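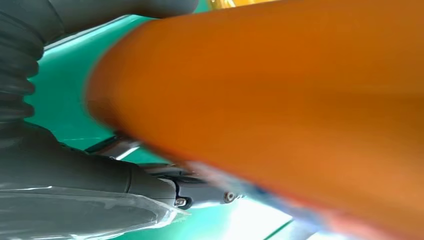
Ainhoa Pastor

Nurkness visit day: planning follow-up and demo walk-through
Friday, 2:10 pm start, Room 521, Limadthorpe site
Present: A. Pastor (notes), Tanner bench team, two from front desk, Stustia rep by phone (dropped off twice, back on by item 3)
Apologies: stores, parking

1. Last minutes
Taken as read. Spelling of Stustia corrected on p. 3. Badge printer still open, see item 6.

2. Numbers
566 signed up for the open day as of this morning. Front desk wants the list closed now, bench team would rather leave it open to Wednesday. Left open. School groups to be capped at 12 per slot at the hand bench, any bigger and the back row sees nothing.

3. Hand bench, walk-through
Went over to the bench for this one. Tanner team ran the hand through what visitors will get: approach, point, close, back off. Green panel with the orange tape on it is the target. Talk-through is too long, 14 slides before anything moves. Cut to three.

Questions raised at the bench:
- Can visitors touch the hand? No. Can touch the spare finger, if stores finds it.
- Who has the stop button? Whoever is talking does NOT have it. Second person, always.
- Noise. Fine up close, but the fan next door drowns out the speaker. Ask building to turn it off for the afternoon.
- Stustia asked if the wrist camera view can go on the big screen. Yes, bench team to run the cable. Things right up at the fingers come out big and blurry, so somebody has to say what people are looking at. Short script needed. 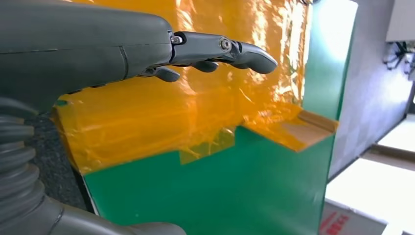 Page 2

3. (contd)
Pointing part. Index finger out, other fingers tucked, comes up to the orange. Front desk liked this best and asked for it first in the running order. Bench team not keen, prefer to end on it. Long talk. Agreed: point first for school slots, last for trade slots. Review after the dry run.

Green against orange reads well from the side, leave the colors as they are. Someone wanted a Nurkness logo on the panel. No, not this year.

4. Money
1,644 left in the visit day line. Stanchions and floor tape out of that, also the second speaker. Lunch for helpers is a seperate line, do not charge it here (happened last time). Stustia paying for its own table.

5. Safety
Rope line to go in before doors, not after. Walkway past the bench stays clear. Bags on the rack at the entrance. Helper briefing 8:30 am on the day, no briefing no badge.
Short chat on cleaning up trimmings at the bench. Bench team will sweep between slots.

6. Badges
Printer jams on the thick card. Going with thin card and the plastic sleeves we allready have.

7. AOB
Coat hooks. Deferred again.
Limadthorpe shuttle times to go on the sign-up page, front desk.

Actions
AP: camera script, slot sheet, chase stores re spare finger
Tanner: slides down to three, screen cable, dry run
Front desk: shuttle times, thin card, ask building about the fan
Stustia: table size, names for badges

Closed 3:25 pm. Next one after the dry run, same room.

Related items
Visit day slot sheet (draft)
Hand bench: stop button rules
Limadthorpe shuttle and parking
Minutes, previous meeting
Stustia table request form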